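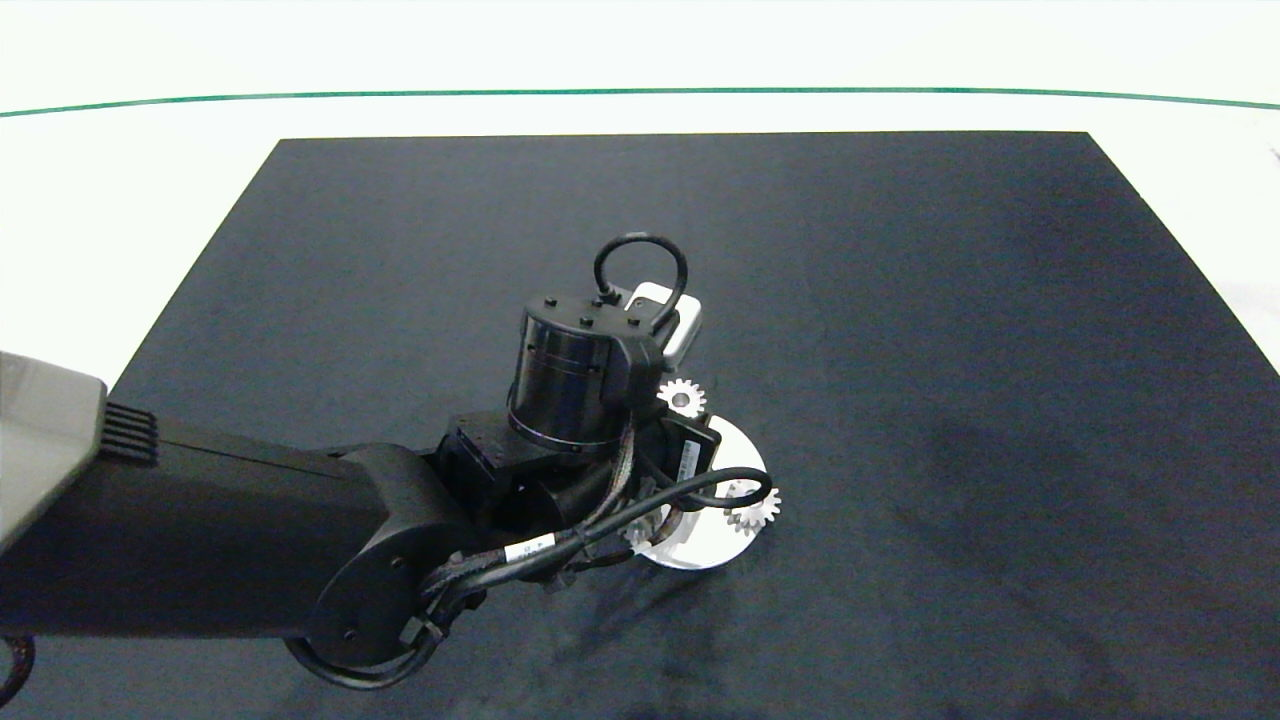

4 min read

Okay, a long one from me tonight, because people keep asking how it's going with the arms on our gear bench and I keep typing the same answer in little boxes on my lunch break. Get comfortable!

I build small gear sets for a living. Planetary carriers, mostly: a round plate with a hole in the middle, three pins, three little gears that go on the pins. They end up inside reducers that end up inside things you've probably walked past. I've been on the bench at Noltska since we had one window and a radio.

Last June we got the first robot cell. Now we have two. I had a lot of opinions before they came in and I'd say half of them have changed.

First, the part I was scared of. There are 29 of us on the floor and there were 29 of us before. I can't promise anything past that (I'm a bench hand, I don't see the budget), but we got it in writing for the first stretch and so far it has held.

What did change is my hands. If you've never put tiny gears on tiny pins for a whole shift, it's all pinch. Thumb and first finger, pick up, line up, down, pick up, line up, down. I used to go home and have trouble with a jar lid. I open my own pickles now, thank you very much.

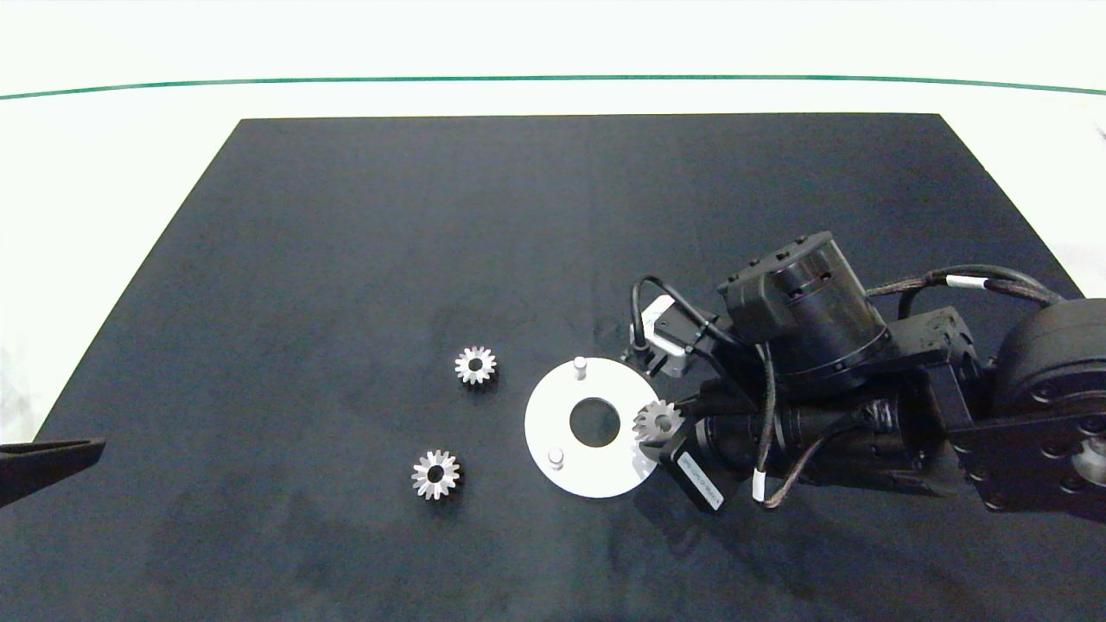 And the job didn't vanish, it moved. Somebody has to teach the cell a new part, and it turns out to be us — the people who already know how the part wants to go together. I had figured they'd send engineers in clean shoes to do all of that. They did send two. They spent their first day mostly asking us things.

My favorite question was "how do you know when it's seated?" I had to stop and think! You feel it. There's a tiny drop and then it quits being wobbly. I had never once said that out loud, in all these years, and now it's written down in the setup notes with my initials next to it.

Dragica Krasniqi is our lead on the cells. She came over from packing with zero programming behind her, and she'll tell you so herself. She is so good at it. She watches an arm miss a pin and can say "it came in leaning" before anyone has pulled up the numbers.

I asked her what she'd tell somebody starting on this and she said, "Watch the part. Everybody watches the arm." I've been repeating that to every new person like I came up with it.
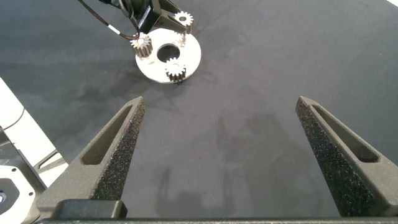 Shop Floor

Let me get into the nitty gritty for the three of you who like that stuff.

The easy bit for a person is the hard bit for the arm. Picking up a gear, fine. Getting the bore over the pin without nudging the plate, that's where you lose your afternoon. The plate is just lying there. Bump it and your pins have all moved, and everything you taught it a minute ago is a little bit wrong.

The hard bit for a person is the easy bit for the arm, and that's patience. I'm sharp for the first hour. After lunch I'm okay. By the end of the shift I'm thinking about dinner and I will absolutely put a gear down crooked and not see it.

We had a batch of 282 sets go through for Dellton and I hand checked every one, because I didn't trust it yet. I sent back two. I've had days where I sent back more of my own than that, and I'm good at this!

Now the stuff I don't love, so you don't think I've been paid off. It's slower than me. On a plain set I can beat it easily and I have, in front of witnesses. It also hates a change. Swap in a different gear and you're teaching again, and on those days we just build by hand and leave it be.

It's lonelier, too. We used to sit elbow to elbow and talk the whole shift. With the cells we're spread out more, and it took a while before anyone admitted they missed the gossip. We moved our breaks so we all land in the lunchroom together, and that's helped a lot.

And please, if you're a manager reading this, tell people early. Our sister shop, Dredulow, found out from a delivery truck. Same kind of equipment, and folks over there were sore about it for months. I don't blame them one bit. 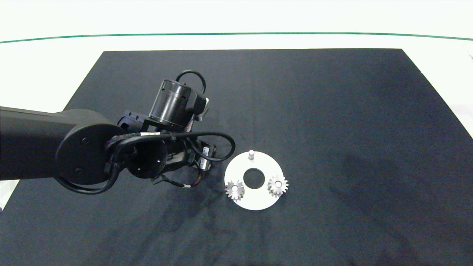 Training is the part I could go on about forever. We get 40 minutes at the start of a shift to practice on the cell, paid, and you can spend it any way you like. I like to work on the last gear. With two of them on the plate and one bare peg to go, you've got a gear on either side of the hole and a lot less elbow room for the gripper, so the angle you come in on matters way more than it did for the first one. I spent weeks on that angle. I dreamed about that angle.

Someone asked me on the last thread if I feel like I'm training my replacement. Fair question, and I've lain awake over it. Where I've landed for now: I have a skill on paper that I didn't have a year ago, and Đorđević across the river is hiring for exactly that skill. I'm not going anywhere, but it's nice to know it travels.

Next up for us is a carrier with smaller pins. Dragica says it'll be fine. I say bring snacks.

If your shop is getting cells and you've got bench questions, drop them under this one and I'll answer after my shift. The engineers get enough mail already.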